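## Before We Order More Blue Fingers

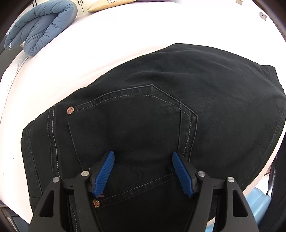 **Parviz Safavi**, test bench lead, handling group

I was asked to write something cheerful for the newsletter on the gripper comparison. What I have is a pile of notes and a request that we hold off on the purchase order until May.

The background, for those outside our corner of the building: we have two finger sets in the running for the laundry handling work. One is the Brimex pair with the blue ribbed pads, and the other is the Gerlach pair, smoother and a bit wider at the tip. Both go on the same hand-held tool. A person carries the tool to the cloth, closes it, lifts, folds, and the camera on it records everything for the Uvine controller to learn from later. The Brimex set arrived with a data sheet claiming a "secure hold on all common textiles." I have been reading data sheets for long enough to wonder who decides what is common.

So we started with black jeans. Denim is heavy, it bunches, and it has hard parts in places where you would like to grab it. This pair has rivets at the pocket with a little red flag pattern on them, something like a Union Jack, and a doubled seam wherever the maker could fit one. If you pinch plain cloth between two ribbed pads, fine. I would expect kitchen tongs to manage that. Pinch with one pad on a rivet and the other on a fold, and you are holding the garment by a metal button the size of a pea. The pads can't close evenly, and all the weight hangs off one spot.

Bernd Harms ran most of the trials and he likes the Brimex fingers a good deal more than I do. We did 264 grasps per finger set over 9 garments, and his summary says the Brimex set "won." It did have fewer slips. I went back through the log, though, and a large share of its lead comes from waistbands and pocket edges, where there is a thick ridge for the ribs to catch behind. On flat areas with only soft wrinkles the two sets were too close for me to call. Bernd says a lead is a lead. My answer is that we told the operators to go for the waistband first, so we tested what we had already decided was easy.

There is also the person holding the tool, which the log doesn't have a column for. A human sees a seam, shifts the wrist a little and tries again before closing. That counts as one clean grasp. The arm we plan to mount this on won't do that unless somebody teaches it, and I'd like to know how many of our good grasps were good hands. We have 3,832 clips on the server now. I'm told this is a lot. It is a lot of people being careful.

Then the camera. Castedia, who supplied the lens, recommend their standard exposure setting for everything. On a white bed with a black garment spread over it, I don't trust a standard anything. The pale topstitching shows up well enough, and you can follow it to work out which way the pocket is turned. Dark thread on dark cloth is another matter, and so is the fold between the pads, which sits in shadow exactly where the fingers are headed. Bernd thinks the controller will sort this out from context. Maybe so. I'd like to see it do it once before we build on it.

Some smaller items from the bench notes:

- The ribs pick up lint. Wipe the pads between garments and write down that you did.
- Check the joint screws at the start of each session. One was found loose on the Gerlach set, so please don't assume it was the fingers that slipped.
- Stop labeling a grasp "good" if the garment was only dragged. Lifted clear of the surface, or it doesn't count.

What I am proposing is dull. Repeat the denim with both finger sets, 30 grasps each on plain cloth only, with the start point picked off a list by somebody who isn't holding the tool. No second tries. Then the same with two camera exposures, and we look at the shadowed folds side by side. Bernd has agreed to the first part and is grumbling over the second.

If the blue pads still come out ahead, I will sign the order myself and he can have the next newsletter item. Anyone with dark trousers they can spare for a few weeks, please leave them on the shelf by the test bench with your name pinned on. Rivets welcome.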